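From: Effie Mackay
To: Bokent Growers list
Date: 15 Dec 2025
Subject: Re: Rootstock allocation and frost cover, Gultton site

Dear members,

Thank you to those who replied to the draft planting plan. The board has now reviewed the comments, and the decisions are set out below. I quote Hamish's message first, as several members joined the list after it was sent.

Hamish MacRitchie wrote:
> The lower terraces at Gultton hold cold air well into May.
> I would ask the board to reconsider putting Riesling on the
> bottom rows. We lost 41 vines there in one night, and the
> replacements have struggled. The upper block drains better
> and should be filled first. I would also like to know whether
> the Brakstead nursery can still supply grafted stock.
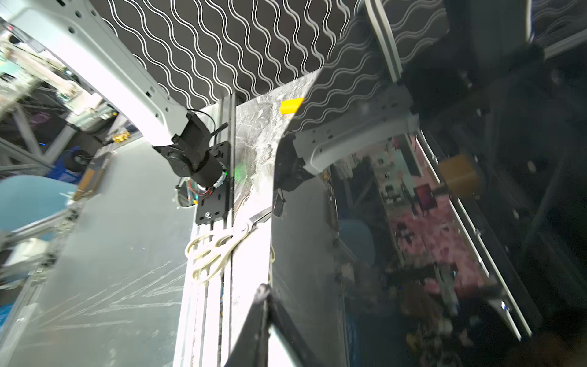 1. Allocation of vines

The board accepts the recommendation on the upper block. Of the 3000 grafted vines on order, 1000 will go to the lower terraces and the remainder to the upper block. No Riesling will be planted on the bottom rows. Brakstead has confirmed the order in writing, although the choice of rootstock must be settled before the nursery begins grafting.

2. Frost cover

Members with rows below the access road are asked to budget for fleece or a share in the wind machine. The Kaufmann proposal for overhead sprinklers was considered and deferred – the present water license does not allow for it. Members who wish to see it revived should write to me with an estimate of their own water use.

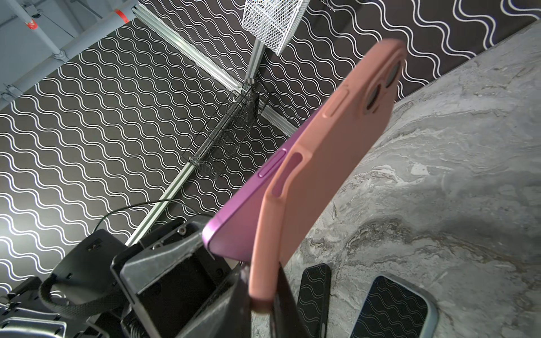 Any member who has already bought sprinkler fittings may keep them on site, provided they are labeled and stored clear of the track. The cooperative cannot accept liability for them.

3. Row spacing

Spacing remains at 2 meters between rows on both blocks. Requests for narrower spacing must be made before the posts are set, and should include the width of the tractor to be used.

Please send corrections to the vine register to me directly, and keep replies on rootstock to this thread.

Sincerely,
Effie Mackay
Secretary, Bokent Growers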